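Wrist camera in sim sees nothing but bowl

Halina Wasilewska
posted 3/6/19

I'm building a small arm in the garage and, having broken enough real crockery, I've moved practice into the simulator until my servos learn manners. The job is to pick up one bowl. The view from the wrist camera at the start of the reach is below. My detector looks at it and reports, with great confidence, no bowl. 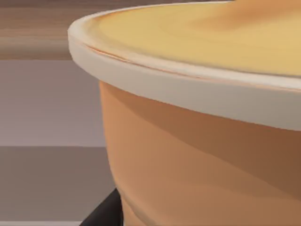
Wrist view in sim, bowl on the right. All of the right, really.

I've trained on 2,194 renders and it does fine from farther back. Do I need more renders, a different camera mount, or a different hobby?

Teodor Krawczyk
You're too close. The rim runs out of view and so does most of the wall, so the detector gets a big orange-tan slope with a cream stripe on it. I'd struggle too. Let it find the bowl from up high, save that position, and do the last stretch blind. My Hametti arm has worked that way since October and only sulks when I move the table.

If you insist on looking the whole way down, add close-ups to the training set with the bowl running off two or three sides. I used 48 and it helped a lot. Also check your field of view setting. Mine was in radians and I was not.

Kacper Brzozowska
get a bigger garage

Hậu Cù
Teodor's right about saving the position. I'd also tilt the camera mount back up to 11 degrees so you keep more of the rim in view. Vary the bowl colors too, or you'll end up with an excellent detector of orange.

Related threads
Gripper closes on air, reports success
Randgate servo hums at night
Sharing a bench at Hedholm: who moved my zero?

Contact us | Copyright Xia Makers Help | Back to top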